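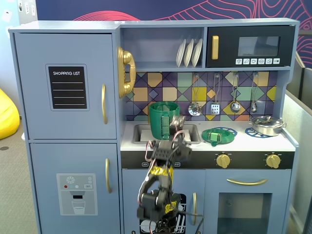 Domov gets a play kitchen, and I want one too

I stopped by Domov on Wednesday to drop off a bag of puzzles and ended up staying most of the afternoon, all on account of the new play kitchen. If you have a kid under six in this town you've probably heard about it already (mine told me before the newsletter did!).

It's the first new piece in the play library since August, and it's a good one. The cabinets are a soft blue-gray with gold handles, and there's a pretend fridge with a shopping list board on the door. My daughter Folik-ed it right away, which in our house means she claimed it for her stuffed rabbit of that name and wouldn't let go of the handle. The fridge also has a water-and-ice panel printed on the lower door, with a little snowflake and a SET button, and she ordered me several glasses from it.

The phone is what got me, though. It's a gold wall phone, the kind with the curved handset, and I had to explain to two kids that you used to have to stand next to it while you talked. They thought that sounded awful.

Jenő Veres, who runs the play library, told me the kitchen cost $257, and that the snack sale last summer covered over half of it. He put it together himself on a Sunday night and says the microwave took him longest. He's also very fond of the tile backsplash, all those diamonds and triangles in purple and mint and peach, and I have to say I'd take it for my own kitchen tomorrow. My husband says no.

The library now has 92 families signed up, so there's a turn system for busy mornings: 4 kids at a time, with the sand timer on the windowsill. Please put the plates back on the shelf and hang the utensils on their hooks before you go. Play food is still on the wish list, and clean donations can be left in the blue bin by the Gidey Street door.

Domov is open Wednesday through Saturday, 10 to 4. Coffee for the grownups is still free, and still pretty weak.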